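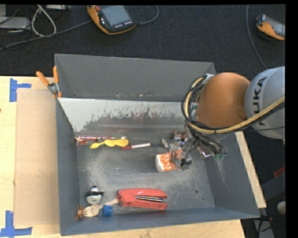
Trinthorpe Household Help » Sorting, storing and clearing out

Big grey metal bin, surface flaking off inside – worth cleaning up or not?

Posted by Pululside
3 replies

I have come into possession of a large metal bin. It is rectangular and grey, and it lives for the moment on a wooden table that was bought for eating at. My plan, such as it is, was to use it for the odds and ends of the house: packets of things, small bits of metal, the stuff that migrates to the kitchen windowsill and breeds. One big bin, everything in it, lid of the mind closed.

The outside I can live with. The inside has had a life. The floor of it is scuffed all over, darker in some patches and lighter in others, and there's a sloping panel along the back where the pale surface has flaked away along the bottom in a raggedy line like a torn envelope. Near the middle of that there are marks, some dark and some the colour of rust. The right-hand side leans outward a bit and has scratches on it, fainter. There is also a small round hole in the floor towards the front right, which I discovered in the traditional manner, by losing a screw down it.

What I'd like to know:

Can I stop the flaking without taking the whole thing back to bare metal? I own a wire brush and one good arm. The other one is fine but lacks commitment.

Is the hole for something? My neighbour says drainage. My brother says a bolt. They have both said it with great confidence and I have stopped inviting them round together.

And is it a stupid way to store small things? My first attempt at filling it ended with everything in one heap on the right and a row of thin things lined up along the bottom of the slope at the back, where they seemed to prefer to be. I can't get at the thin things without scraping my knuckles on the flaky bit, and I can't see the small things because they're all underneath the slightly less small things.

I'd rather not spend much. I'd also rather not be told to buy a set of drawers. I have a set of drawers. That's where the odds and ends came from.

Szabolcs Vida
Member, 3673 posts

I've done up a fair few of these for the workshop, so I'll take it in order.

The flaking first. You don't need to go back to bare metal everywhere, only where the old surface has already let go. Take the bin outside. Scrape the ragged edge with something blunt (an old filling knife, or a paint scraper you've stopped being fond of) and keep going until you reach stuff that won't shift when you push at it properly. The torn line will get bigger before it gets better. This is upsetting but normal. Then the wire brush on the rusty marks, then medium sandpaper over the edge where old surface meets metal, until you can run a finger across without feeling a step. If you skip that step, so to speak, the new paint will lift along precisely the same line by about the time you've finished admiring it.

One caution. If you don't know how old the bin is or where it's been, don't dry-sand it. Old paint on metal can have lead in it. You can buy test kits for this, and if it comes up positive, or you can't be bothered to test, leave the sanding alone and go for a liner instead, which I'll come to. Either way wear a proper dust mask and gloves, and don't do it on the table you eat from. I mention the table only because you did.

After that, wash it out with warm water and a bit of washing-up liquid, rinse, and dry it well. People rush the drying. Stand it on its end somewhere airy overnight. Then a rust-inhibiting primer on the bare parts, and a metal paint over the lot if you want it to match. Two thin coats. Everyone does one thick one, me included, for years, and it sags down a slope like that and sets in curtains.

The worn patches on the floor I would leave entirely alone. A floor with darker and lighter areas has mostly just been polished by things sliding about on it. Paint it and you'll have scratched it through by June, and then you'll have a scuffed floor that also flakes. The scratches on the leaning side, same answer, as long as they aren't rusting.

The hole I can't tell you without seeing the underside. Turn it over. If there's a matching hole in another corner, or a thread in it, or a mark where a washer has sat, your brother wins. If it's plain and on its own, your neighbour has a case. It may also just be a hole. For a dry bin indoors it makes no difference, so cover it from below with a square of strong tape, or push a rubber grommet in it. Don't fill it with filler, which will crack out the first time you drop something heavy on it, and you will be back to posting screws.

Now the storage. A sloping back and a leaning side both send things inwards and down. That's handy if you're scooping things out by the handful and no use at all if you're after one particular thing. Anything thin will slide down and lie along the bottom of the slope, every time, so you might as well agree with it. Give that strip to the thin things officially. A length of wooden batten laid along the floor a hand's width in front of the slope makes a trough, and they'll sit in it where you can pinch them out from the front. Glue a strip of felt or old carpet along the base of the slope and your knuckles will forgive you.

For the rest of the floor, shallow open trays, with no lids. Lids are where small things go to be forgotten. Put the packets at the left, standing up if they'll stand, and the loose bits at the right in something with sides. The aim is that nothing lies on top of anything else. Once you've got packets on top of metal bits on top of smaller bits you no longer have storage, you have geology.

If you don't fancy any of the scraping, line it. Rubber matting cut to the floor and a second piece going up the slope, stuck with double-sided carpet tape. It hides the flaking and it quietens the thing down, and a bare metal bin is a shockingly loud object at six in the morning. The rust will carry on underneath if the room is damp, but slowly, and with any luck it'll be someone else's table by then.

Stöcker
Member, 11 posts

just use it as it is?? its a bin

had one in the garage years, rust all over, still holds stuff. if you want to stop things going to the back put a brick in

also drawers are good

Curnus
Member

Agreeing with most of what Szabolcs says, but I'd quarrel with him about paint if there's any chance of food packets going in. The original post says "packets of things" and doesn't say what things. If it's picture hooks, paint away. If it's soup, or biscuits, or anything you'd open and put near your face, I wouldn't rely on a tin of garage metal paint to be suitable, and I wouldn't rely on a hundred years of mystery flakes either. Put the food in a plastic tub with a lid and put the tub in the bin. (Yes, I know what he says about lids. Lids are allowed for soup.)

I'd also think harder about where the bin is going to stand. Ours is a deep one and we kept it on the table for a month on the grounds that we hadn't decided where it should go, and it turns out that this is a decision. You can't see over the back wall sitting down. Meals were taken round it like guests at a bad wedding. And a metal corner will mark a pale table if you drag it, so put a bit of blanket or a folded towel underneath before you do anything else, even before you go looking for the hole. Lift it to move it. Get your brother on one end and your neighbour on the other and they can settle the drainage business on the way.

If it goes on the floor, carpet is kinder to it than tiles and a lot quieter, but check for damp beneath it now and again.

On sorting: before you make any trays, tip everything out and be a bit stern. I did ours over two evenings. A third of it was for things we no longer owned. There was a key I've since tried in every lock in the house and one next door. What was left fitted in half the bin, and I've used the other half for string.

One last thing on the trough idea. It works, but don't glue the batten down. Wedge it. You'll put it in the wrong place the first time, as I did, and getting glue off that sort of scuffed floor took longer than the rest of the job put together.

Pululside
Original poster

Thank you all. I've turned it over. There's no thread in the hole and no washer mark, and there's no second hole, so the neighbour is claiming it. My brother says this proves the bolt was removed very carefully.

I'm going to line it. I priced up the primer, the paint, the sandpaper and the mask, and then I looked at the arm. The matting I can get as an offcut. Batten wedged, not glued. The packets are tea lights and picture hooks with one stock cube among them that I can't explain, and it has been rehomed.

It has a towel under it now. It is still on the table, Curnus, while I decide.

I did try the brick, Stöcker. Things now go to the back of the brick.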